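What the vet gate teaches me

7/8/20

I have been asked by three people now what I do exactly when I say that I "help at the vet gate", so I will try to write it down. I am not a vet. I write numbers on cards, I hold horses when their people need a hand free, and I call the next one in. I have done this for four seasons at the small endurance rides near us, and before that I rode in them, slowly, on a gray mare called Isberg who did not like bridges.

My English for horse things is learned from other riders, so please forgive me if a word is used in a strange way.

The ride at Correa in July is the one I like the most. It goes out in two loops from the old fairground, first the long one to the reservoir, then a shorter one through the pine trees. The highest point is only 3,055 feet, so it does not sound like much, but the climb is in full sun and the ground is hard. People who come for the first time often look at the map and believe they will be fast. Then they come back walking next to the horse, and I think better of them for it.

When a horse arrives, the clock is still running. The rider takes the time slip, and the horse must come down to the right pulse before the hold time starts. At Correa the limit is 60 and you have thirty minutes to reach it. So the crews are there with buckets and sponges, the saddle comes off, and everybody suddenly becomes very quiet near the horse and very loud with each other. I have seen a married couple not speak for a whole hold because of one missing sponge.

After the pulse the vet looks at the gums, the skin, the gut sounds, the back, the legs. Then comes the trot out, down to the cone and back again. For me the trot out is still the most interesting part, and I am still bad at it. Giuliana Chávez, our head vet at Correa, sees an uneven step from the first five strides. I need the full way down and back and then I am not sure. She told me to stop watching the legs and watch the head, and to listen. On the hard strip by the fairground gate you can really hear it, four in a row the same and then one that is not.

This year one horse I know well did not pass. It was Skumov, the big bay of Kevin Cáceres, who had trained all winter for this. The horse came in with a good pulse, drank, ate, looked very pleased with himself. On the trot out he was off behind. Giuliana asked to see it again, and Kevin trotted him again, and it was the same. He did not argue. He said "okay" and took the card, and he went to put the boots away. I wanted to say something kind to him and in English I could only find "sorry", so I said it two times.

Later some people at the trailers said that it was a very small lameness and another vet would have let him go on. Maybe. I do not like this kind of talk. There were still fifteen miles to do, with the stony part after the creek, and a small problem in the morning can be a large one in the afternoon. The horse cannot say "I would prefer to stop now". He will go on if we ask, and most of them will go on very willingly.

I looked afterwards at my own old log book, which I keep in the kitchen drawer with the batteries. In my years with Isberg we finished 1,384 competition miles. There was also one pull for lameness and one that I decided by myself, at a ride at Covach, where it rained so hard that the ribbons came off the trees. That one hurt my pride for months. Now when I read the page, I only remember that she was sound two days later and was stealing apples from the neighbor.
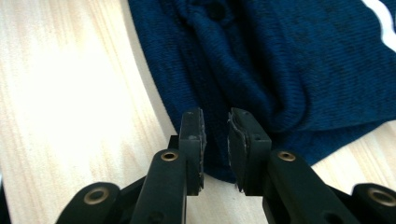

The part I would change, if somebody asked me, is the best condition prize. At our rides the first ten can show for it, and so people ride to be in the first ten. I would like to see it open to every horse that finishes, even the one that comes in last with a child on it. Giuliana says there are not enough hours in the day for this and she is probably right – she had already driven 900 miles that week, and she still had to sign all the cards.

Kevin wrote to me last night. Skumov has a bruise on the sole of the left hind, so he gets three weeks off and then walking only. They will not go to the ride in the fall, but he asked if he can come and help at the gate there. I answered yes before I finished reading. We need somebody with a clear voice to call the numbers, mine goes away after lunch, and people do not always understand when I say "thirteen" or "thirty".

If you want to help too, write me in the comments. You need a hat, closed shoes and your own chair.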